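Studium > Projektarbeiten > Automatisierungstechnik > Zelle Plevach
Übersicht | Berichte | Downloads | Kontakt

Projektbericht: Beschaffungsplanung für eine zweiarmige Montagezelle

3 Budget

Grundlage der Planung ist die Zelle mit zwei Armen, je einer Kamera am Handgelenk und Wänden an drei Seiten.

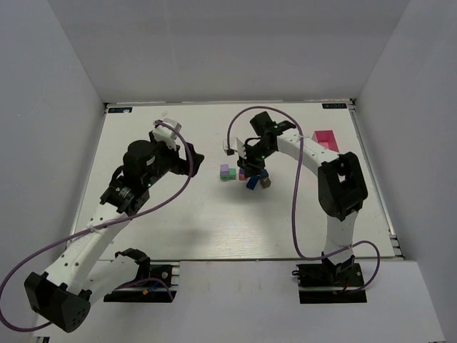
Für den Nachbau am Standort Plevach lagen Angebote von Basham und Hofstetter vor. Bewertet wurden Preis, Lieferzeit und Ersatzteilhaltung. Die Arme selbst stellt das Institut — im Budget stehen nur Profile, Kabel und Verbrauchsteile.

Profile und Wandplatten (Hofstetter): 1174 Euro
Kabelsatz mit Reserve (Basham): 439 Euro
Lieferzeit Kabelsatz: 27 Tage

Die Kabel sind am Armglied mit Bindern fixiert und laufen in freien Bögen zur Kamera. Die Längen wurden daher mit Zuschlag angesetzt.

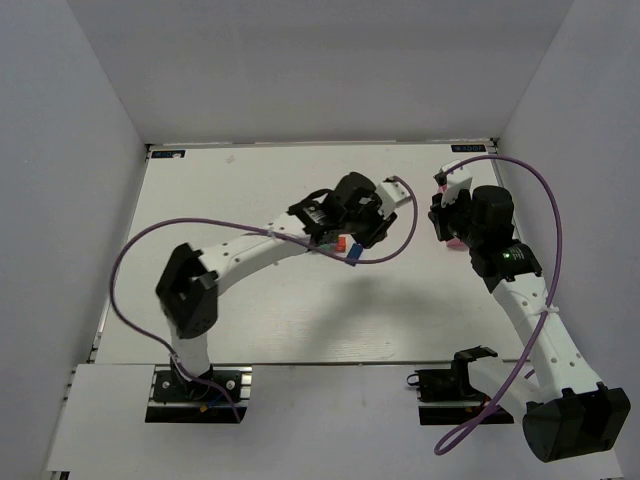
Greiferfinger gelten als Verschleißteile. Vorgesehen sind 2 Ersatzsätze, Bezug über Preltix. Der Preis war bei Redaktionsschluss offen und wird im Mai nachgetragen.

Als Werkstücke genügen kleine farbige Blöcke. Eine eigene Position entfällt.

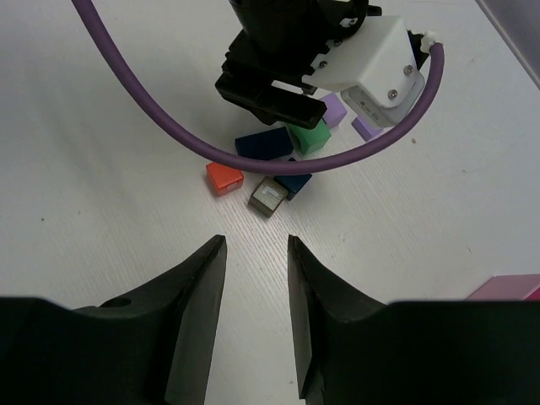

4 Offene Punkte

- Prüfung der Tischmaße gegen die Türbreite
- Freigabe der Bestellung bei Hofstetter
- Lagerort der Ersatzfinger

Stand: 7. April 2020

Kontakt | © Projektgruppe Plevach | Nach oben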